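Pre-session check for the hand grippers and the shared floor – Clavside workshop, upstairs and down
Filled in by Aigars Toom, 6th March

Key: OK = fine to use. FIX = use it, but sort it this week. STOP = don't pick it up until someone has signed it back in.

I've written longer comments than the sheet has room for, as usual. If you only want the results, read the bold bits. If you're building your own set at home from our files, the comments are the useful part, so have a read!

## 1. Grippers: body and jaws

- [x] Housing screws present and snug – **OK**
- [x] No cracks at the root of either jaw – **OK**
- [x] Jaws open and close through full travel without catching – **OK**
- [ ] Jaws meet evenly at the tip – **FIX** on the Zestico
- [x] Pads clean and fully stuck down – **OK**
- [x] No sharp edges where fingers go – **OK**

The reprinted jaws on the Drirnari are a joy. Same file as last time, but turned on their side on the print bed so the layers run along the finger instead of across it, and the flex is completely different. I squeezed a tennis ball, a spanner and my own thumb and got no creaking out of any of them. Please print all future jaws in that orientation, I've put a note on the printer.

The Zestico closes a hair crooked, left side first. It still picks things up perfectly well, but whoever records with it will get a little sideways nudge at the moment of contact, and that's the bit we care about most. It wants a shim behind the left pivot. I had a go with a sliver of drink can and it was nearly right, then I ran out of evening.

Pads: wipe with a damp cloth and leave to air. Don't use the orange degreaser, it lifts the glue. We lost a pad that way in July and found it weeks later on the sole of a boot.

## 2. Grippers: markers

- [x] Marker cubes tight on their mounts – **OK**
- [x] Faces flat, no lifting corners – **OK**
- [ ] Faces free of scuffs and tape residue – **FIX** on the spare set
- [x] Loose calibration card flat and clean – **OK**

Give each cube a firm twist with two fingers. If it moves at all, it's a FIX at the very least, and if it turns it's a STOP, however good the rest of the gripper feels. A cube that has shifted gives you a recording that looks lovely on playback and is wrong from beginning to end.

The spare set has a shiny patch where somebody used packing tape. Matte paper only, please! Shine throws the tracking off as soon as you walk beneath a ceiling light, and we've got a fair few of those.

## 3. Straps and headsets

- [x] Wrist straps hold under a good tug – **OK**
- [x] Buckles close with a click and release one-handed – **OK**
- [x] Headset band adjusts and stays put – **OK**
- [ ] Headset foam wiped between wearers – **FIX**, we're out of wipes again
- [x] Backpack straps have no loose tails – **OK**

Release one-handed means with your other hand busy holding a gripper, so test it that way. I did the lot and they all passed. The old hook-and-loop straps were hopeless at this and I'm so pleased they're gone.

Trim or tuck the tails on the backpacks. A dangling tail finds a chair arm sooner or later, and it'll find it while you're looking at something else.

## 4. Floor, cables and furniture

- [ ] Cables out of the walking line or covered – **FIX**
- [x] Power strips undamaged, no daisy-chaining – **OK**
- [x] Floor outlet lids closed when not in use – **OK**
- [ ] Wheeled chairs parked clear of the task area – **FIX**
- [x] Soft props flat on the floor, not curled at the edges – **OK**
- [x] Path to the doors clear – **OK**

Cables remain our weak spot. The rubber cover strips from Vītola are wonderful and we own two of them, and we need 4. Until the others turn up, run every cable along the wall side of the desks and bring it out only at the point of use. Loops of slack get coiled and tied, because a foot will go straight through a loop that it would have stepped over as a single line.

The chairs are a simple habit thing. When you stand up to record, push yours in. A five-star base sticks out further than the seat does, so leave more room behind you than looks necessary.
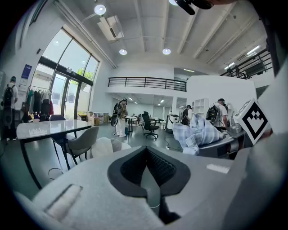
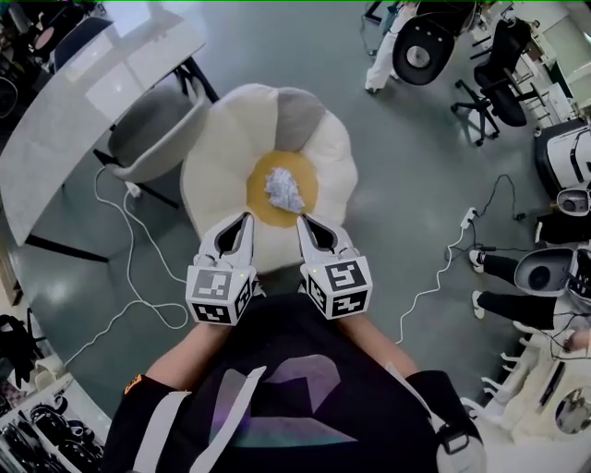
**Do we really need to redo the floor check if we've only swapped the gripper?**

Do it again every time the wearer, the gripper or the task changes. It takes a couple of minutes, and a different task nearly always puts your feet somewhere new. You can skip sections 5 and 6 for a swap, but sections 1 to 4 get a fresh tick and your initials.

## 5. Power and batteries

- [x] Gripper indicator lights come on at start-up – **OK**
- [x] Packs show no swelling, dents or split wrap – **OK**
- [x] Chargers on the tiled bench, nothing soft within arm's reach – **OK**
- [ ] Packs dated and numbered – **FIX**
- [x] Charging finished before the last person leaves – **OK**

All our packs are in good nick. I weighed up buying bigger ones for the backpacks and decided against it. The present ones outlast anybody's patience, and the weight on your shoulders after an hour is no small thing.

Numbering has slipped. We've got new packs with no number at all and a couple that share one. Write it with the silver marker on the long side and put the month you first charged it beneath. Then when one goes flat early we can pull its sister packs and test those too.

If a pack smells sweet or feels hot sitting by itself, don't be brave about it. Outside, onto the concrete, in the sand bucket, and ring me.

## 6. The machines on wheels

- [x] Casters locked when parked – **OK**
- [x] Emergency stop pressed and released before first motion – **OK**
- [x] Stop button reachable from where the operator stands – **OK**
- [ ] 900 mm clear all the way round during motion – **FIX**
- [x] Joint covers fitted, no wiring showing – **OK**
- [x] Speed limit set in software and read aloud – **OK**

The clearance is a proper number and I'd like us to treat it that way. I measured 700 mm on the shelf side, and that was with the base parked where we always park it. The fix is easy: the parking spot moves toward the middle of the room. I've put fresh tape down. Park to the tape, lock the casters, then give the base a shove with your hip. If it rolls, it wasn't locked.

Reading the speed limit aloud felt daft when we brought it in, and now I love it. It's caught a leftover test setting already. The person at the keyboard reads, the person nearest the machine repeats, and off you go.

Press the stop button for real at the start of the session, with the machine powered and still. Pressing it while everything's off tells you that the button goes in and out.

## 7. People

- [x] Anyone in a headset has a spotter – **OK**
- [x] Spotter isn't also operating something – **OK**
- [x] Lanyards, long cords and scarves off – **OK**
- [x] Closed shoes – **OK**
- [ ] New people walked through the stop call – **FIX**, see below

Stop call is one word, "hold", from anyone, for any reason. Everyone freezes, grippers come open, the machine's operator hits the button. You never have to justify calling it. We had three new faces join the group after the last walk-through, so I'll run another before we record again, and it'd be great if the old hands came as well. Bring a mug.

Spotters, stand behind and to one side of the person you're looking after, close enough to put a hand on a shoulder. Tell them before you touch them!

## 8. Tasks and props

- [x] Props light enough to drop on a foot – **OK**
- [x] No glass, no open liquids – **OK**
- [x] Floor-level tasks done kneeling or with a proper bend at the knees – **OK**
- [ ] Props returned to the tub – **FIX**

Crumpled paper, cloths and cushions are still my favourite things to practise on. They cost next to nothing and they're miles harder for a gripper than a tidy little block, so you learn heaps from a failed grab. Keep making new paper balls as the old ones go limp. A fresh one springs back against the jaws in a way that a tired one doesn't.

For low pick-ups, swap people often. Arms out in front with a gripper on the end gets heavy fast, and you'll notice it in your lower back the next morning.

## Outstanding

| Item | Who | State |
|---|---|---|
| Shim left pivot, Zestico | Aigars | parts on bench |
| Reprint spare marker faces, matte | open | needs a name |
| Cable cover strips | Aigars | ordered |
| Headset wipes | open | needs a name |
| Number and date all packs | open | silver marker in top drawer |
| Re-park wheeled base to new tape | everyone | from now |
| Stop call walk-through | Aigars | before next recording |

No STOP items on this sheet. Both grippers may be used – initial here when you take one out, and again when you hang it back up.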